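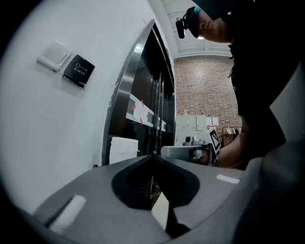
Mitali Mridha asked straight off why the gripper fault hadn't been reported on the day, and I had to own up that I'd put it down as a sticky trigger and carried on. Sorry again, all.

Minutes, Wed 6 July, Pernville workshop. Me (Nilmini Ekanayake) scribbling, Mitali in the chair, plus Parveen Liyanage and Mahfuz Wijesinghe. Jamila Roy sent apologies.

1. The fault
The left-hand gripper stayed shut after the trigger was let go — twice in one afternoon, and the second time it had the side of my thumb in it. No broken skin, just a red mark and some language I won't minute. Parveen went through the log and found the first sticking at cycle 143, well short of the 200 we're meant to get between checks. She thinks grit in the slide. Mahfuz thinks the return spring, and he went on about it for quite a while (he may well be right!). We agreed to strip it down and look before anybody orders parts.

2. Until it's sorted
Left-hand gripper is tagged and in the locked drawer. Checks on the others go to every 100 cycles. Anything that sticks, even once, goes in the fault book before you go home — that one's aimed at me.

3. Spares
Kurkier can send springs but want a minimum order. Mahfuz to ask Pitodport whether they'd go halves.

4. Any other business
Fault book is nearly full. Parveen to get a new one.

Actions: strip-down, Parveen and me. Spring order, Mahfuz. Ringing Jamila to fill her in, Mitali.

Next meeting once the strip-down's finished.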